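The Blue Block

The quota at Brokix was 100 good runs a shift. A run meant taking hold of the two handles, working the arms through the task from start to finish, and pressing save. If you fumbled you pressed the other key and the run went in the bin.

I had come from Cumer, where I packed parcels, and I was quick with my hands. That counted for less than I'd hoped. My trainer watched my first 20 runs and threw out 12.

"Too fast," she said. "It has to learn from you. Do it like you're showing a child."

So I slowed down. The task that month was called Tiwari, after nothing I could find out. You put the toy blocks in a line, touching, and the other things stayed where they were. The other things were changed every morning so that the system, Anari, wouldn't get used to them. I got used to them. I had a soft spot for the dog.

By June I could do a run without thinking, and that was when the trouble started. My line kept coming out the same. Pink, orange, red, then green, then blue. The sheet didn't give an order. I just liked it that way, and I'd been doing it for weeks. 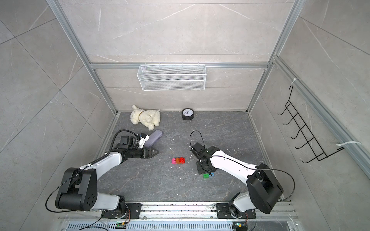

My trainer called me over at the end of the shift and showed me what Anari did when it was left to work the arms alone. It took the pink block first. It set the orange one against it, then the red. Before the green it stopped for 2 seconds, with the gripper open.

"What's it waiting for?" I asked.

"You tell me. You do it every time."

I went back to my station and did a run with her standing behind me. Pink, orange, red. Then I let go of the right handle, pushed my glasses up my nose, and took hold again.

She wrote something on her sheet. The next morning I started with the blue.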